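Subject: Re: [watershed-chat] Windon Creek gauge numbers
From: Jomar Rivera
Date: May 12, 2021

Hi all,
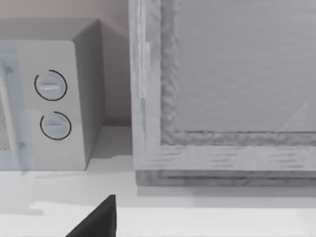

Yavuz, thanks for digging those flow records out, I read the whole thing over lunch and then read it again! A few thoughts before I forget them.

Yavuz Şimşekoğlu wrote:
> The Skokevard gauge shows 23 days below the
> minimum release last October. The district says
> the diversion at Kandpal Weir was shut the whole
> time. I can't make those two things fit.

I can't either, but I'd look at the wells first. There are 15 of them along the lower reach, and the permit model treats the creek and the groundwater as if they'd never met (they have, ask anyone with a pasture down there). If those pumps ran through the fall, you could close the weir completely and still lose flow before it got to the gauge.

The other thing is the fish count. The 579 everybody keeps quoting is from the trap at the Trelel bridge, which is downstream of the hatchery outfall, so I wouldn't hang much on it as a number for wild fish.

Do you have the daily pumping logs, or only the monthly totals? Monthly won't help us much. I'd be happy to chip in for the records request if it's still $200.

Jomar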